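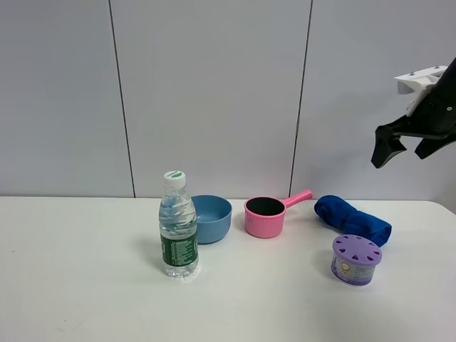
Packing a bathroom basket for guests

Our rental in Trokcombe has one small bathroom and no room for a cabinet, so everything a guest might want goes into a Grallov basket by the door. The whole job takes 5 minutes once the things are in one place.

Wipe down a table and set everything out before you pack.

1. Roll the hand towel. Fold it in half lengthwise, then roll from the short end. A rolled towel takes up less space than a folded one. Stand it against the back of the basket.

2. Put the plastic bowl in next, rim up. Small items like soap and a comb go inside it.

3. Add the scoop with the handle pointing up — guests use it for rinsing the tub. Check that it is dry first.

4. Water bottle on the left side, cap tight. If you refill bottles, wash them first and stop at 300 ml so they don't tip the basket.

5. The air freshener goes in last, near the front. Keep the vented lid clear of the towel. We open it one turn in summer and leave it nearly closed in December.

After checkout, wash the towel, rinse the bowl and scoop in hot water, and replace the air freshener if the gel has shrunk by 80 percent or more.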